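Tablecloth over a glass table: keeps sliding, what do you use under it?

bpark_334
We have a round glass-topped table and I like a cloth on it. The cloth slides every time someone leans on the table. I bought a felt pad and cut it to size, but you can see the pad through the glass wherever the cloth doesn't reach. Clips don't fit the edge. What are people using?

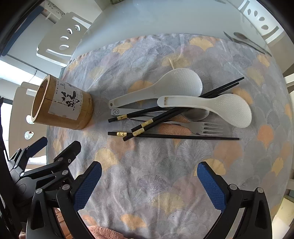

I'd like to keep it under 2 layers if I can. The cloth gets washed every week and I don't want to peel something off the glass each time.
Booker Park

Skidthorpe
Clear shelf liner, the kind with no glue. Cut it 3 inches smaller than the cloth all the way around. It grips the glass and you can't see it unless you look for it.

amos_y
I'd skip the liner. I had it on my table through one January with the heater running next to it and it left a haze on the glass. Took vinegar and a razor blade to get it off. A heavier cloth fixed it for me.

Skidthorpe
Was that the rubber kind? The rubber kind does that. Silicone doesn't.

amos_y
Package said silicone. I threw it out so I can't check.

pamach582
Cloth weights. Sew them into the hem at four spots. They come off for the wash if you make little pockets.

bpark_334
I tried the hanging weights and they knock against everyone's knees. Pockets might be better.
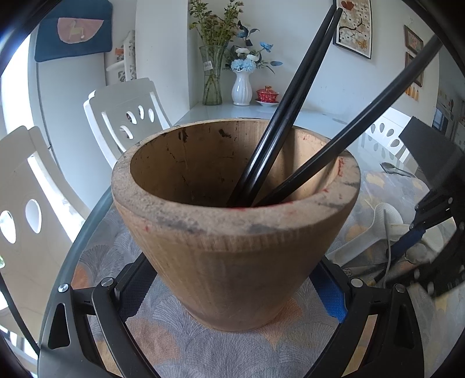 Also, would a heavier cloth hang right on a round table? Mine is a thin cotton and it drapes fine. I had a canvas one before and it stuck out at the sides like a lampshade.

amos_y
Wash the canvas a few times first. Mine was stiff for the first month.

Skidthorpe
Or put four small silicone dots on the glass and leave them there. Cheap to try before you buy another cloth.

bpark_334
Ordered the dots. Will post back after a couple of washes.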